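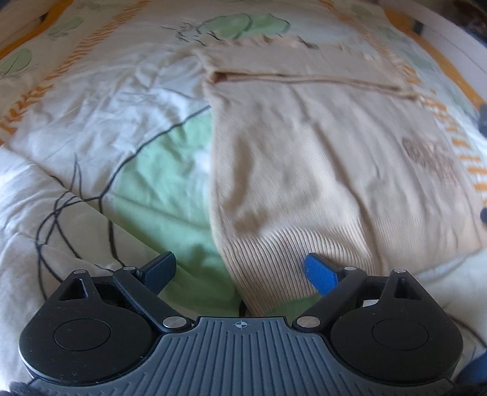

A knitted jumper, folded, on the bed.

Putting jumpers away

Knitwear does not belong on a hanger. I held out against this for years and owned a row of cardigans with shoulders like a startled bat. Fold them.

Use the bed. The ironing board is too narrow and the floor belongs to the dog. Lay the jumper face down, smooth it from the middle outwards, bring the sleeves in across the back, then fold the hem up towards the neck. Stop there. Anyone folding into eighths is packing a parachute.

Heavy ones go at the bottom of the pile. Four to a stack is plenty, or you will be pulling out the lowest each morning and starting again by teatime.

Wash before storing for summer, even if it smells fine to you. Moths are less forgiving. Cedar balls help a bit if you sand them every September, a job I have managed once.

Bobbles: a cheap comb, short strokes, and something decent on the radio.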